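Back in the trench at Kutenel

We're digging again! After two soggy seasons of waiting on the landowner, the Kutenel bathhouse trench reopened on Thursday, and I've had mud in my boots ever since. Vasylyna Tkachenko is running the site this year, with Alper Gezer on drawings and me mostly on the sieve (my knees have opinions about the trench these days).

The big news is the east room. We'd always called it a storeroom, but Vasylyna's crew came down on a patch of tessellated floor just under the plow line, and so far they've lifted 412 loose tesserae from the soil over it. Most are plain white limestone. The finds shed is already running out of trays. 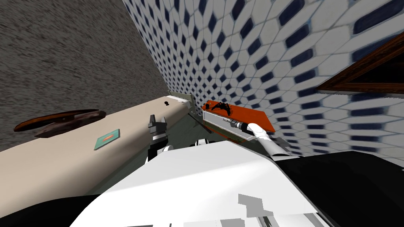 Pottery has been slower. Ostap Savchuk washed 19 bags of it last week and got mainly cooking ware, plus one nice rim that Vanderleia Barbosa thinks came up the river from Pasichnyk. She's much more excited about the floor, and so am I. My own bet is a repeating pattern, something along the lines of those white hexagonal tiles with the little dark blue diamonds between them, only in stone and a whole lot less tidy. Alper says plain border and nothing else. We have a pie riding on it.

The trench stays open through the end of May, weather permitting. If you want to come see it, park by the Tollora road gate and walk up, and please don't bring the dog this time.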